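Cocktails and Spirits > Home Infusions
Gin infusion turns cloudy when cut with water
Viewed 3945 times

peelandpith
I infused 800 ml of Turgate dry gin (43% on the label) with 73 g of fresh grapefruit peel for four days in a sealed glass jar. I strained it through a fine mesh and then a paper coffee filter. At that point it was clear and pale yellow. I then added 143 ml of bottled still water to bring the strength down, and the whole batch went milky within a few seconds. It has been standing since January and has not cleared. There is no sediment at the bottom. It smells and tastes fine, slightly bitter at the end.

I want to give it away in clear bottles, so looks matter. Is this pectin, or is it something else? I have a box of Allumow filter pads and a small transfer pump with a matching plate holder, if that helps.

louche_threshold
It is citrus oil coming out of solution. Grapefruit peel gives up a lot of limonene, and limonene dissolves well in strong alcohol and poorly in water. Your 800 ml at 43% plus 143 ml of water works out to 36.5%, ignoring the small volume contraction and whatever water came out of the peel. At full strength the spirit could hold the oil. At 36.5% it cannot, and the excess forms very small droplets that scatter light. Pectin haze tends to look stringy or settle into a gel layer if you leave it long enough. An instant, even, milky change on adding water points to oil.
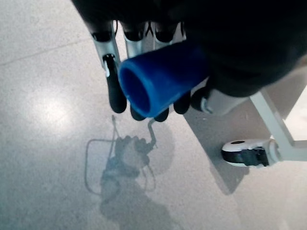
Will adding the water more slowly keep it clear? Slow addition can delay the haze, but the end point depends on final strength, oil content and temperature, so a batch with this much oil will still cloud at 36.5%.

You have three workable fixes. The first is to add more clear, uninfused gin at 43%, which raises the strength and spreads the oil through a larger volume. Test this in a small glass before you commit the batch. Put 50 ml of the cloudy liquid in, add plain gin 10 ml at a time, stir, wait a minute, and write down the volume where it turns clear. Scale from there. The second is to chill and filter, covered below. The third is to leave the haze and use a colored bottle.

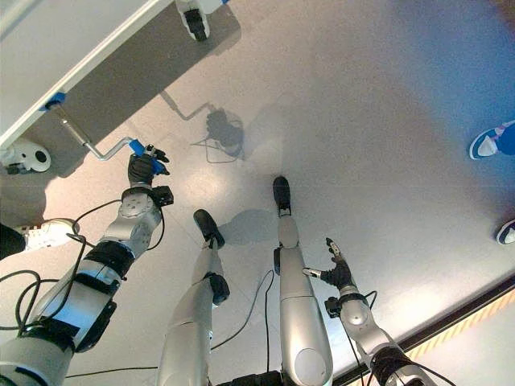

For chill filtering, put the jar in the freezer overnight at its present strength. It will not freeze solid at a normal home freezer setting. Have the funnel and receiving bottle cold as well, or the liquid warms on the way through and some of the oil goes back into solution. Paper coffee filters are too coarse for most of the haze. Use the finest pad in the Allumow box, rinse it with plain water first to take out the papery taste, and throw away the first small pour.

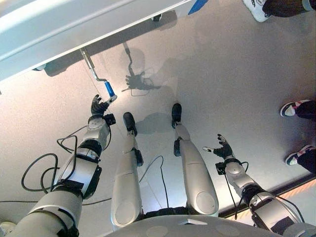
Pump pressure should be kept low, because a hard push drives fine droplets straight through the pad. Start at the lowest setting and stop when the flow drops off. Change the pad at that point and leave the speed where it is. Check that the pump is rated for high-proof alcohol; many small water transfer pumps are not, and their seals swell. Keep the motor and plug well away from any open spirit. Route the power lead along the wall, too. A thin black cable lying across the floor between the feet, as in the photo, is in a poor spot when you are carrying a full glass jar. Finish by flushing the line with clean water.

Expect to lose some aroma. The oil you take out is a large part of the grapefruit smell.

drotley_cellar
Had the same thing with lemon. Just add sugar, it clears up.

halfounce
Sugar did not clear mine, and it turns your gin into a liqueur, so I would skip the answer above unless that is what you want.

One point on measuring. If you check strength with a hydrometer, do it on an unsweetened sample at the calibration temperature printed on the scale. My Ebihara is marked for 20 C and reads high when the sample is warm. Dissolved solids from the peel also pull the reading down a little, so treat the number on an infusion as an estimate and rely on your volumes.
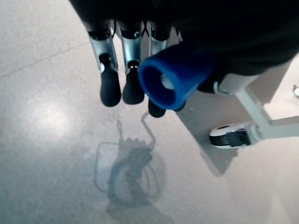

For the next batch, use a vegetable peeler with a light hand and cut the peel by half. Taste at 12 hours and again at 24. Four days is long for grapefruit, and the bitter finish you mention probably comes from white pith left on the strips. If you want the lower strength, run a small dilution test before you treat the full jar.

peelandpith
Did the glass test. 50 ml cleared after 30 ml of plain gin, so I need more Turgate than I have on hand. Will try the freezer and the fine pad on half of it first.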